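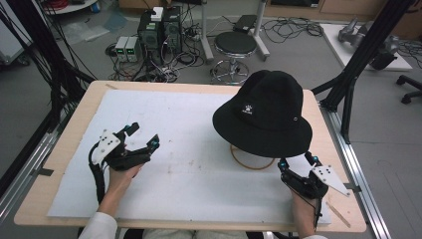

Fornley Allotment and Garden Club – Members' Mailing List

From: Teemu Juntunen
To: members list
Date: December 21, 2021
Subject: Re: Coffee grounds for the shared beds

Darlene Lapointe wrote:

> Hi all,
>
> Danjuma has been talking to the cafe on Koltosden Street and they
> are willing to let us have all their used coffee grounds for free. We
> would only have to pick up 2 tubs a week. I've read in a lot of places
> that grounds keep slugs away, feed the tomatoes and make the soil
> more acid for the blueberries. It seems silly to keep paying for
> slug pellets and blueberry feed when this stuff is going in the
> trash. I'd like to start spreading it on the shared beds as soon as
> the ground softens up. Any objections?
>
> Darlene

Darlene,

One objection, or maybe three, depending on how you count the claims.

I like free stuff as much as anyone on this list, and I'm glad Danjuma asked. But I have been hearing about coffee grounds for as long as I've had a plot, and every time I ask where the slug business comes from, I get sent to a web page that got it from another web page. I put a thick ring of grounds around my lettuce the summer before last. In July I went out with a flashlight and there were slugs sitting on it. Maybe they were tired. I know one bed isn't a proper test, but neither is "I've read in a lot of places."

The acid part bothers me more, as it could cost us the blueberries. As I understand it, most of the acid in coffee goes into the cup, and what's left in the filter can be pretty close to neutral. Ju-won put a meter in a bucket of old grounds last year and got a reading no different from her ordinary compost. It was a cheap meter, so take that for what it's worth. But if we stop buying the blueberry feed on the strength of this, and the leaves go yellow, we'll have saved very little and lost bushes that took years to get going.

As for feeding the tomatoes, there is nitrogen in grounds, I'll give you that. It doesn't come out fast. Spread fresh on top in a thick layer, the stuff dries into a crust and the rain runs off the sides. Ataahua had that on her beans and had to break it up with a fork. I'd also keep it well away from seedlings. Mine came up thin and late where I had dug it in, though I planted late that year too, so who knows.

What I would go along with is putting it all in the compost bins, mixed with plenty of leaves. We have leaves coming out of our ears behind the Dronden fence. No one has to believe anything about slugs for that to be worth doing.

If people really want to find out about the slugs, then let's do it right for once. Take the long bed by the gate, put grounds on one half and nothing on the other, same lettuce, same day, and have somebody who doesn't care either way look at the leaves. I'll supply the lettuce. I have a packet of 200 seeds from Van Wijk that I'm never going to use up on my own. And please let's agree beforehand what would count as "it worked" – last time, with the copper tape, we argued about it until the frost came and then forgot.

I'm also a bit doubtful about the pickup. Two tubs a week sounds like nothing in December. In August, when half of us are away, wet grounds in a closed tub will grow a green fur and the cafe will want their tubs back. Who has the car for this? Danjuma, did they say how big the tubs are, and do we have to wash them?

The pellets are a separate question. I don't love them either, but the box we have cost $11 and will see us through to summer, so I don't see the rush.

Teemu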